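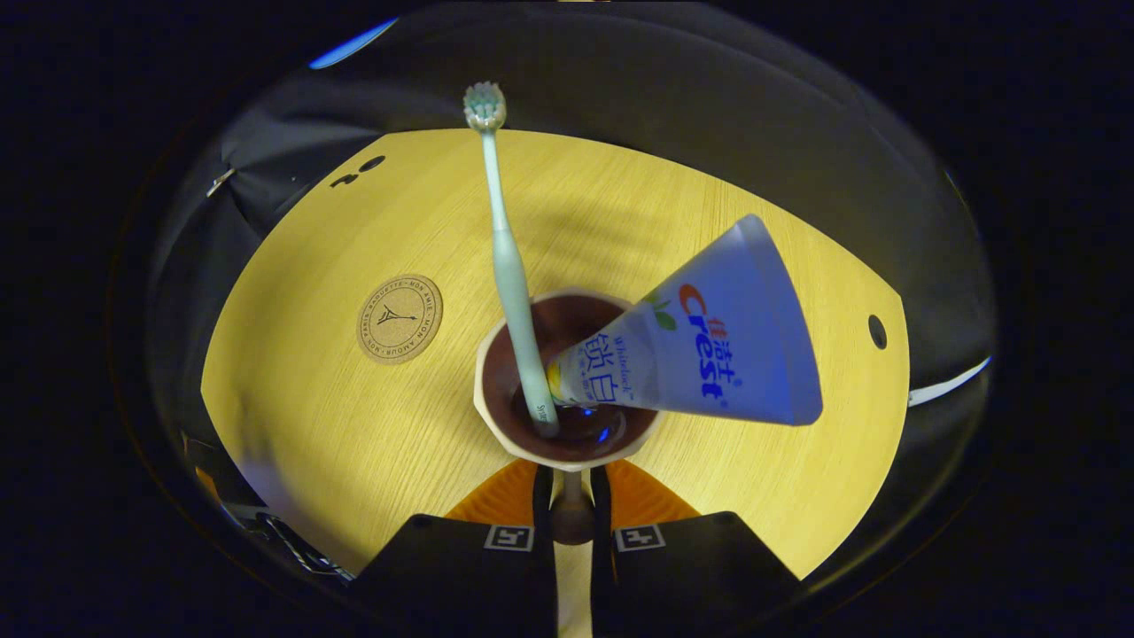 Counting the full cost of a gripper programme

The price of hand-held grippers is the figure most buyers ask for first, and it is among the smaller ones in the budget. Clitholm, a care equipment supplier with premises at Crichton, found this out when it drew up its plan for teaching a robot arm to handle bathroom items. The first draft ran to one page and covered hardware. The approved version has a page for hardware and five for everything else.

The plan calls for 12 hand-held units, bought from Litutitz, and one fixed arm to be ordered later. The units have the same finger shape as the arm, so a person can carry out a task by hand and the recording can be used to train the machine. The target is 1,000 usable recordings for each task. The first task is moving a cup with a toothbrush and a tube of toothpaste standing in it.

That task was chosen because it is awkward to cost. An empty cup can be gripped almost anywhere. Once it holds a toothbrush and a tube, the load sits high, and the wide end of the tube blocks one line of approach. A handle gives the fingers something narrow to close on, but only if the cup is facing the right way. Each of these points adds recordings, and recordings are paid for in staff hours.

Finger pads are the main consumable. Clitholm's budget assumes a change of pads every 300 recordings, with a spare pair held for each unit. Soft ribbed pads grip glazed and curved surfaces well but wear at the tips. The printed markers on the fingers need an allowance too. A scratched or lifted marker can spoil a whole session before it is noticed, and a sheet of replacements costs very little.

Storage was underestimated. The first draft allowed for one copy of the recordings, held on site. The current one allows for two, with the second kept by Clasever, which also checks and labels the files. Labelling is charged per recording, whether or not the recording is later used, so the reject rate has a direct effect on the bill. In the trial run, 566 recordings passed the check on the first attempt. The remainder of the quota had to be repeated, and the repeats used up the contingency for that quarter.

Household props have their own line. Cups, brushes, tubes and coasters are cheap, but a model trained on one cup tends to fail on the next. The plan sets aside money for a fresh set each month and for shelving to keep the old ones.

The order for the arm is due in November. Delivery, floor fixing and the safety survey are quoted separately, and the survey must be booked before the delivery date is confirmed.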